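Werkstattbuch, April
Snacks sortieren, zweiter Anlauf

8:40 Uhr. Kaffee, dann die Notizen vom letzten Mal gelesen. Da steht von mir »läuft im Prinzip«. Das glaube ich mir nicht mehr. Sortiert war am Ende zwar alles, aber wonach, hätte keiner von uns sagen können.

Ausgangslage: Lorkach liefert die Portionspackungen für die Pausenkörbe gemischt, Cracker und Kekse durcheinander, 551 Stück im Karton laut Lieferschein. Die Körbe gehen an zwei Abnehmer, Drurum und Vitow. Drurum will nur Salziges, Vitow nimmt beides, aber nichts mit Sesam. Klingt einfach. Auf dem Karton steht dazu nichts Brauchbares, und die Artikelliste von Lorkach führt Sorten, die ich noch nie in der Hand hatte, dafür fehlen zwei, die jedes Mal dabei sind.

Die Idee von Joseph (die Planungstabelle, kein Mensch, für alle, die neu mitlesen) war: nach Farbe der Packung. Jede Sorte eine Farbe, jede Farbe eine Schale, fertig. Ich war von Anfang an dagegen und bin es immer noch. Blau gibt es in mindestens zwei Ausführungen. Rot-weiß hieß im Februar noch Käse, jetzt heißt es laut Zutatenliste Zwiebel. Orange ist eine Katastrophe, darüber weiter unten.

9:15 Uhr. Tisch freigeräumt, nur die Pflanze und die leere orange Kiste sind stehen geblieben. Kleine Menge aus dem Karton in die Mitte gekippt, graue und türkise Schale unten an die Kante. Festgelegt: grau für Drurum, türkis für Vitow. Was unklar ist, bleibt auf dem Holz, bis jemand die Rückseite gelesen hat. Die Regel ist langsam und wird uns Zeit kosten, aber ich sehe keine andere, die hält.

9:50 Uhr. Ein paar Packungen liegen in den Schalen, der Rest noch auf dem Tisch. Von den orange geränderten zeigen mehrere die weiße Seite mit dem Kleingedruckten. So herum lässt sich über die Zutaten etwas herausfinden, über die Sorte auf den ersten Blick gar nichts. Wer nach Farbe geht, wirft die alle zusammen.
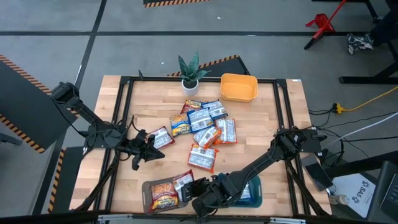
Horațiu Dumitrescu meint, die Farbe sei trotzdem ein ordentlicher Vorsortierer, man müsse sie eben nicht als Ergebnis verkaufen. Erst grob nach Farbe, dann innerhalb der Farbe lesen, das spare die Hälfte der Wege. Und die Schalen seien ohnehin zu klein: bei einem ganzen Karton stehe man alle paar Minuten auf und leere aus, das sei der eigentliche Zeitfresser.

Zu den Schalen: stimmt. Zur Hälfte der Wege: möchte ich sehen. Beim letzten Mal hieß es auch, die Vorsortierung bringe viel, und danach haben wir den orangen Haufen zweimal komplett durchgelesen. Trotzdem notiert, wir probieren es mit einem Teilkarton.

11:30 Uhr. Teilkarton, 237 Packungen, Farbe zuerst. Ergebnis gemischt. Gelb-blau ging schnell, da ist der Cracker vorne drauf und hinten steht jedes Mal dasselbe. Bei Rot zwei Ausreißer, beide erst beim Lesen aufgefallen. Orange wie befürchtet: große und kleine Packung mit verschiedenen Zutaten, auf der großen steht Sesam unter »kann Spuren enthalten«, auf der kleinen nicht. Ob Vitow mit »kein Sesam« auch Spuren meint, weiß hier niemand. Angefragt. Bis zur Antwort geht nichts Oranges in die türkise Schale, auch nicht die kleinen.

Zweite Runde mit 200 Stück, alles direkt gelesen, ohne Vorsortierung. War etwas langsamer, aber ohne Nacharbeit. Ich will daraus nichts ableiten — andere Mischung, wir waren eingespielt, und bei der ersten Runde hat zwischendurch das Telefon geklingelt. Horațiu leitet natürlich auch nichts daraus ab, aber in die andere Richtung.

Offen:
Größere Schalen, möglichst wieder in denselben zwei Farben, sonst stimmen die alten Notizen nicht mehr.
Vitow wegen Sesamspuren, Antwort abwarten.
Bei Lorkach nachfragen, seit wann Rot-weiß Zwiebel ist.
Farbspalte in Joseph sperren oder wenigstens grau hinterlegen. Die Jahresmenge dort (2.941) passt auch nicht zu ganzen Kartons, wer hat die eingetragen?
Pflanze zurück ans Fenster.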